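Rewriting the first half of Skallureo

15 January 2026

I said before Christmas that I would write something about the rewrite, and a few people left comments asking where chapter nine had gone, so this post covers both.

For anyone who is new, Skallureo is the long story I have been putting up on Waltel a chapter at a time. It is set on an island where the ferry has stopped running, and it follows a girl of sixteen who has been sent there to live with an aunt she has never met. It started as a short thing I meant to finish in a month. It is now 30 chapters long and I am still not at the end of it.

The trouble with posting a story as you write it is that the early chapters are fixed in public while you are still working out what the story is. When I wrote chapter one I thought the aunt was going to be the villain. I gave her a cold voice and a locked room and a habit of counting the spoons. By chapter twelve I liked her, and by chapter twenty she was the person the whole story depended on. Anyone starting from the beginning now reads eleven chapters about a woman who then turns into somebody else with no warning. Several readers told me so. One of them was quite blunt and was also right.

So in the autumn I stopped posting new chapters and went back to the start. I had planned to change only the aunt's lines. That lasted two evenings. If the aunt is kinder in chapter one then the girl has less reason to run away in chapter three, and if she does not run away in chapter three she never finds the boathouse, and the boathouse is where half the plot happens. I spent a week trying to get her to the boathouse by some other route. In the end I had the aunt send her there to fetch a tin of paint. It is a much duller reason but it works, and it let me cut a night scene on the cliffs that had always been far too long.

Chapter nine was the one with the letter. In the old version the girl finds a letter from her mother under the floor and it explains more or less everything. I took it down because I no longer want her to know any of that until near the end, and there was nothing left in the chapter once the letter was gone. For now chapter eight goes straight into chapter ten. I have not renumbered them yet because the comments on Waltel are attached to the chapter number, and if I shift everything up by one then people's comments end up under the wrong chapter. I have asked them if there is a way round this. I will post the answer if I get one.

I have been doing most of the work at a table in Silbridge library. At home I get up every ten minutes to do something else. The library is warm and the chairs are bad, and I can get about an afternoon's work done before my back makes me stop. I take a printed copy and a pen. I tried doing it on the screen and found I was only moving commas. On paper I can see when a page is all talk, or when four paragraphs in a row start with the word "She".

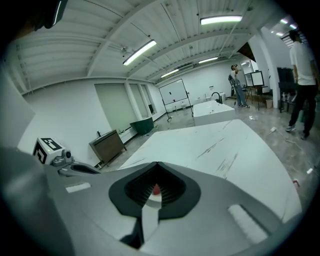

Grey gripper, patterned white cube to the left.

There were a lot of paragraphs that started with "She". I also found that people in my story nod all the time. They nod, they sigh, they look out of windows. I went through with the pen and put a ring round every nod, and there were 70 of them in the first fifteen chapters. I have got rid of most. Usually the line was fine with the nod taken out and nothing put in its place. In a few spots the nod was the only answer a person gave, and there I had to decide what they would say if they had to open their mouth, which was sometimes awkward for the plot. The ferryman in chapter five nods when the girl asks if he knew her mother. Once he had to speak he could not just say yes and leave it, so now he lies to her, and I will have to do something about that later on.

The other big job was the names. I had given the town on the island three different names over the course of the story and had not noticed. I had also called the shop the Olatunji Stores in some chapters and plain Olatunji's in others. I decided that one was all right, as people do call shops by more than one name, but the sign over the door has to say the same thing each time it is mentioned. It says Olatunji Stores. I now keep a list on a sheet of card at the front of the folder with every place, who lives in it, and which chapter it first turns up in. I should have had that from the beginning. I had read plenty of advice telling me to keep one and I thought I would remember.

Ages were nearly as bad. The boy from the lighthouse was seventeen in chapter four and had a fifteenth birthday in chapter sixteen. Two readers had pointed this out in the comments and I had thanked them and then forgotten to change it. He is sixteen now, the same as the girl, and the birthday has been moved to the winter. That meant taking out the swimming. I was sorry about the swimming, as it was one of the first bits I wrote, but nobody sensible would be in that water in January and I could not make it fit anywhere else.

Some of you asked how I decide what to cut. I do not have a proper method. I read the chapter through once without the pen and then write down on the back what happens in it, in one line. If I can't write the line, the chapter has a problem. For chapter seven I wrote "they have tea and she is sad", and that was the whole of it, across 400 lines of text. I kept the tea. It is now the first page of chapter eight.

I keep everything I take out in a separate file. It has got long. I thought I would go back to it and pull out useful parts, and so far I have used one description of a wet dog. The rest can stay there. It makes cutting easier to know the words still exist somewhere, even if I never open the file.

I have also had to think about the first paragraph. The old one told you the girl's name, her age, what she looked like, that her father had gone and that her life was about to change. I wrote it because that is how the stories I used to read on sites like Waltel all started, and I liked them, and still do. But it was doing a job the chapter did anyway. By the end of page two you know her age because the man at the harbour asks for it. The new version opens with her on the quay with a suitcase, being told there is no ferry. I wrote it nine or ten different ways. The one I have gone with is nearly the same as the second attempt.

As for what readers will see, the plan is this. Chapters one to eight have already been swapped for the new versions. If you read them before the autumn, you don't need to read them again to follow the rest, but you should know that the aunt is nicer, the letter has gone, and the girl gets to the boathouse in daylight. Ten to fifteen will go up over the next few weeks as I type up the changes. After that I will leave the second half alone, apart from mistakes, and carry on with chapter thirty-one.

I have had a few messages worried that I am going to keep rewriting for ever and never finish. I can see why. I had a story before this one, which some of you will remember, that I rewrote from the start four times and then gave up on. It is still on my laptop. What is different this time is that I know the ending, and I have written the last page. It is 90 words long and I have shown it to my sister, who said it was sad but that she did not mind.

I am also going to stop reading the comments on a chapter until I have written the next one. This is nothing against the comments, which have been a real help, and I would not have noticed half of the above without them. But when I was posting every week I began to change things to suit whatever had been said the week before. The lighthouse boy was only meant to be in one chapter. People liked him, so he came back, and then he came back again, and at one point he was in every scene and had nothing to do in any of them. I have given him a job now. He mends nets, badly.

If you do spot a mistake in the new chapters, please put it under the chapter itself and not under this post, or I will lose it. Spelling, ages, anything to do with boats. I know very little about boats. Somebody wrote in last year to say that what I had called a rope would be called something else, and I changed it, and then somebody else wrote to say the first word had been fine. I have gone back to rope.

Chapter ten should be up by the end of the month. It is the one with the storm, and it needs the least doing to it, apart from the roof of the Olatunji Stores, which currently blows off twice.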